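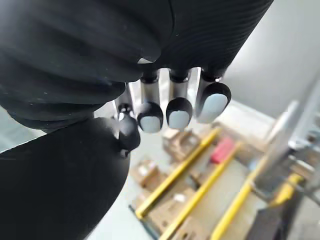 Depot staff to be consulted on revised rosters

April 16, 2025
By the Members' Bulletin Editor

3 comments | 18 shares

Allance has opened formal consultation on new working rosters at its Grikgate and Callach bus depots. The proposals cover 600 drivers, cleaners and workshop staff, and would replace the local agreements now in force at each site with a single scheme.

Under the company's draft, the longest unbroken period of driving would be set at 4 hours, and rest days would be published a full quarter ahead. Spare duties, at present shared out by the depot allocators, would be assigned centrally. The company has stated that no redundancies are planned as part of the exercise.

The union received the draft in March and has asked for three matters to be settled before any ballot is held. Members transferred between depots should keep their existing seniority. Travelling time between Grikgate and Callach should be paid at the normal rate. Workshop staff on permanent nights should not be moved to rotating shifts without their written consent. Allance has replied in full on the second point only.

Employees of Caron, which holds the cleaning contract at Callach, are not directly covered. Their representatives have been invited to attend the joint meetings as observers, and their start times will be discussed separately with the contractor.

Copies of the draft rosters are available from branch offices and on the depot noticeboards. Members wishing to comment should do so in writing, stating their depot and grade. Submissions are limited to 1000 words. Those on long-term sick leave or parental leave will receive the papers by post and are entitled to take part on the same terms as other members.

Share this item | Print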